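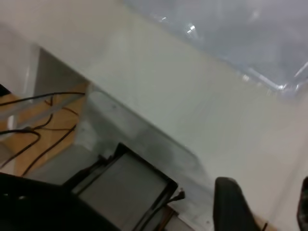
Subject: Re: Can any of these arms do a real chore yet?
From: Tala Awad
List: Flatdale home and shop automation

Fasil Wako wrote:

> I've been reading this list since November and I still can't get a
> straight answer to a simple question. If I bought one of these arms
> today, would it do one chore in my house or my shop, start to finish,
> without me standing next to it?
>
> I run a small repair counter. Most of my day is not repair. It's
> putting parts in bins, taking parts out of bins, wiping the bench and
> finding the right cable. My wife says the same about the kitchen. I
> don't need a machine that can fix a radio. I need one that can clear
> the bench at 6 p.m. so I can go home.
>
> The Gostex people told me their arm "handles most light tasks." I
> asked which ones and got a brochure.
>
> Fasil

Fasil,

Short answer: one chore, yes, if you pick it carefully and set the place up for it. Clearing your bench, no.

I keep notes on this because my boss at Jemal asked me to last year, when we were deciding whether to buy a second arm for the packing room. We ran the Joltasier arm on a single job, which was taking small boxed parts off a table and putting them in a bin. Same table, same bin, bin clamped down. It made 256 tries over the trial and got 222 of them right. The misses were mostly boxes that had been set down touching each other. A few were boxes it picked up fine and then let go of on the rim of the bin.

Whether that's good depends on what you want. For us it was good enough to leave running over lunch, with a person checking the bin afterward. For a kitchen I'd say it isn't. If you broke 34 plates in a row of 256 you would stop washing dishes.

The chores you list are hard in different ways, so I'll take them separately.

Parts into bins. This is the one I would try first. Hard-sided parts, one kind of bin, no lids. Clear plastic bins gave our wrist camera trouble, by the way. It would lose the near wall and come down on it. We put a strip of colored tape around the rim and most of that went away. It's ugly and it works.

Parts out of bins. Harder. Once things are piled up, the fingers need room on both sides and there isn't any. We gave up on this after a couple of afternoons.

Wiping the bench. An empty bench, fine, if you have the patience to teach it the path. A bench with things on it means moving the things first, so you're back to picking up objects it has never seen before.

Cables. I would not plan on this at all. A cable doesn't stay where it was when you looked at it. Pull one end and the other end moves, and it takes its neighbors along. Thin black cables lying over each other are close to the worst case I can think of, and that's what every bench I know looks like. I've seen people get an arm to pick up a single cable by the plug when the plug is sitting clear of everything else. I have not seen one pull the right cable out of a tangle and coil it. If anybody on the list has, please post how.

There's also the matter of levels. Our trial used one flat table. Your bench, if it's like the photos you sent in before, has a shelf below the top and trays on the shelf. The arm has to know that the edge of the table is an edge and that there's something lower down behind it. Ours handled this by never going past the edge — we just told it not to. That takes away half of your work area.

On cost, the arm and gripper came to $3218 for us, without the table or the computer. I also spent more hours on it than I like to admit, and those aren't in the number. The same money would pay someone to clear your bench every evening for quite a while, and that person could also answer the phone.

I'm not trying to talk you out of it. We did buy the second arm in the end, and the 2 of them do the box job most days now. But we changed the packing room to suit them. Boxes come down a chute so they don't touch. The bins have tape. There are no cables on the table. If you're willing to do that to one corner of your shop, you'll get something useful out of it. If you want it to work in the shop as it is, I'd wait.

As for Gostex, ask them for a video with no cuts, at normal speed, on a table they didn't tidy up first. I asked in spring and they said they'd get back to me.

I can send you my trial sheet if you want to run the same test. It's a plain text file, one line per try, with what went wrong in the last column. I'd be glad to see somebody else's numbers next to ours, especially from a place that isn't a packing room.

Tala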